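Does Fake Marble Fool Anyone? A Report on Patterned Surfaces in Low-Cost Interiors

Submitted 5th July

Background

Our course asked for a report on a material we had strong feelings about. Mine were mostly negative. Marble patterns are now on shelf liner, countertops, phone cases and bathroom scales, and the sales copy always claims that the result "reads as stone." I wanted to know who it reads as stone to, and from how far away.

The question has been asked before, mostly by people selling the stuff. The Stordale catalog says that its veined film is "indistinguishable from quarried material." No test is described. Gukia makes a softer claim ("the look of marble") that is harder to argue with and also means very little.

What I did

I bought sheets from Stordale and Gukia and borrowed a real offcut from Fuchs, a stone yard near campus. The three pieces were laid on a bench and covered so that only a square of each showed. People walking through the Orkine building were asked to point to the real one, first from 10 feet and then from arm's length. They weren't allowed to touch anything. In all, 89 people took part. Most were students and most were in a hurry, so nobody should treat this as a sample of the general public.

I had planned on 300. That was a silly number for one person with one bench, and I'd advise whoever does this next to halve it before they start.
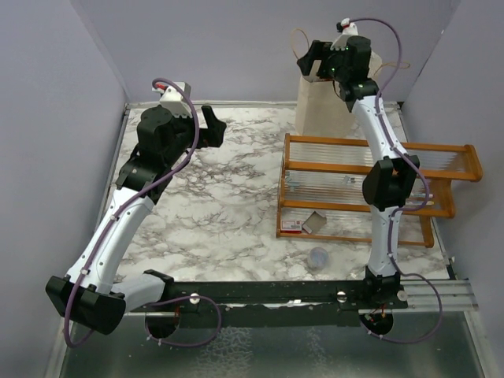 3. Pattern and color

Gray veining on a white ground is the version nearly every maker sells, and I think that works against it. Real white marble varies a great deal. Some of it is almost plain, some has gold or green in it, and some is so busy it looks dirty. The printed kind has settled on one idea of marble: bright white, with swirls in gray and charcoal spread evenly enough that any piece you cut will look fine. Against a soft wall color such as lavender it comes across as clean and a bit like a store display.

From a distance, this hardly matters. At 10 feet the guesses were spread across all three squares, and several people picked a film with great confidence. Up close it was a different story. The real piece was picked far more often, and the reason people gave was usually depth: the veins went down into the stone, while the printed ones sat on top.

Repeats were the other giveaway. On the Gukia sheet the same forked vein comes back every 6 inches. Very few people spotted it on a small square, but once I uncovered the whole sheet they couldn't stop seeing it - and neither can I.

4. Problems with the test

The lighting in the hallway changed during the day and I did not control for it. The Fuchs offcut had a polished face, and the shine may have given it away before the veins did. I also suspect that some people picked whichever square they thought I wanted them to pick. Next time I would have someone else stand at the bench.

5. What I make of it

The Stordale claim does not hold at arm's length, where a countertop spends most of its life. The weaker claim from Gukia survives because there is so little in it. I went in expecting the films to fail at both distances and they didn't, so part of my own opening view has to go. I would still not pay the extra that Stordale charges over the Gukia sheet, given that people mistook both of them for stone at 10 feet and doubted both of them up close.

I did not test wear, heat or staining. A second round is planned for October, with matte samples and a proper lamp.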